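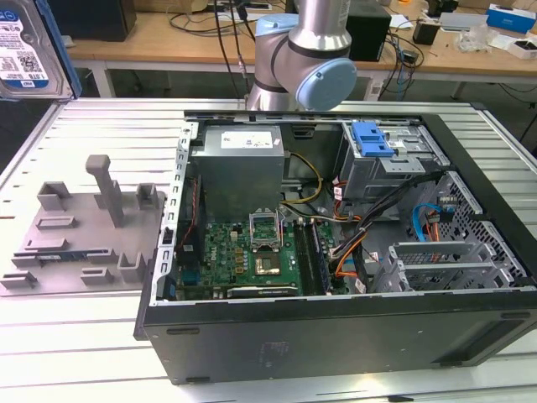 Re the Levarik pricing - I'd hold off till September. They lost 2 big accounts and teh discount is them buying time. Same as opening up an old desktop tower, side panel off, green motherboard and all, you see what you're paying for. Ask for their renewal numbers first.

Golnar Kermani wrote:
> Romari wants 9 percent off to match Levarik. Do we sign for 47 seats or wait? Need a yes or no by noon.

Wait. Tell Romari no for now - can call them myself if its easier.

Mingxuan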